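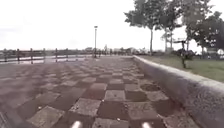

Promenade paving in two colours, laid in a checkerboard pattern.

A promenade is a long, level path or open way made for walking at leisure, usually beside water, through a park or along the edge of a town. The word is also used for the walk itself, so that one may quite properly take a promenade along the promenade. Promenades differ from ordinary pavements in that they do not need to lead anywhere in particular, and a good many of them end at nothing grander than a bench, a low wall and a pleasant view.

Origins

The word came into English from French, where it simply means a walk. The custom of setting aside ground for walking is older than the name, and gardens and town walls were used in this way long before anybody thought of paving a seafront. Seaside promenades spread widely in the nineteenth century, when the railways brought large numbers of visitors to the coast and the towns there found that their guests wanted somewhere dry and firm underfoot on which to take the air, meet their friends and, it must be said, look at one another's hats.

Many of these early walks doubled as sea defences. A wall was needed to keep the waves out, the top of the wall was flat, and people began to stroll on it whether they had been invited to or not.

Surfaces

The first promenades were mostly of beaten earth or gravel, which was cheap and kind to the feet but turned to mud in winter and blew about in summer. Stone slabs followed where the money allowed, and later came brick, asphalt, concrete and tiles. Square tiles in two colours have long been a favourite, as they break up a wide surface that might otherwise look rather bleak, and a worn tile can be lifted and replaced without disturbing its neighbours.

Plain surfaces in a single colour have their admirers too. Red and brown shades are often chosen for park paths – they sit comfortably beside grass and trees, and they do not glare in strong sun. The old promenade at Prumimero is a well-liked case of the two approaches living side by side, with patterned paving in its middle stretch and plain red at both ends.

Edges and railings

The edge of a promenade is treated according to what lies beyond it. Sea walls and steep drops usually call for a sturdy iron railing, while a gentle bank may need only a kerb or a row of shrubs. Timber rail fences are common on country and lakeside walks, where they mark the way without shutting out the view. Left untreated, the wood darkens or turns silver with the years, and most people seem to like it all the better for that.

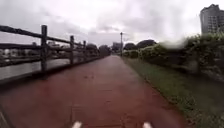
Customs

In many towns the evening walk is a settled habit, and whole families turn out for it once the heat of the day has passed. At Etader the walk is taken at its fullest in August, from six o'clock until the lamps are lit, and it is thought a little rude to hurry.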